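Block fingers or thin tips for picking up towels? (Misik hand-held gripper)

Posted by Sevim Polat

I'm comparing two finger sets on a Misik hand-held gripper before we order 16 more. The task is a microfiber towel, yellow with a black border, on a light wood-grain table. I start from a wide open jaw and go for the bottom edge of the fold. The thin tips slip off the border. Which set would you keep?
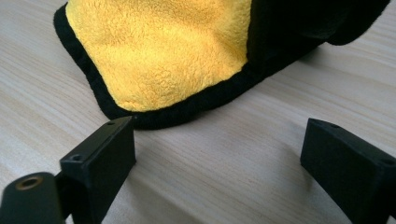 2 replies

Wodis_user

Thin tips. Blocks are for boxes.

Ilgın Dağdelen

I'd keep the blocks. We ran 25 picks with each set and dropped 5 with the blocks, 16 with the thin ones. Do a few closes on the bare table first, so you know how low you can go before the tips drag.
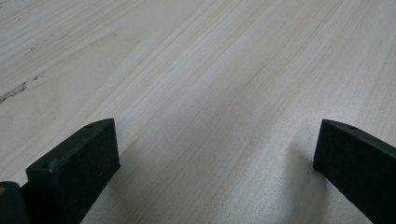
Write that height down and use it for both sets, or the comparison means nothing. Same goes for closing speed - we left ours alone the whole time.

For a towel lying flat I go in at a corner, one finger over the border and the other over the wood. A hanging loop can catch on a finger, so log those picks separately.

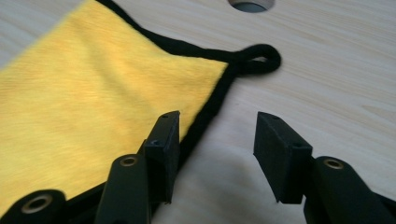

Check the finger screws between sets too. Ours had worked loose by the afternoon and I had to throw out a whole run.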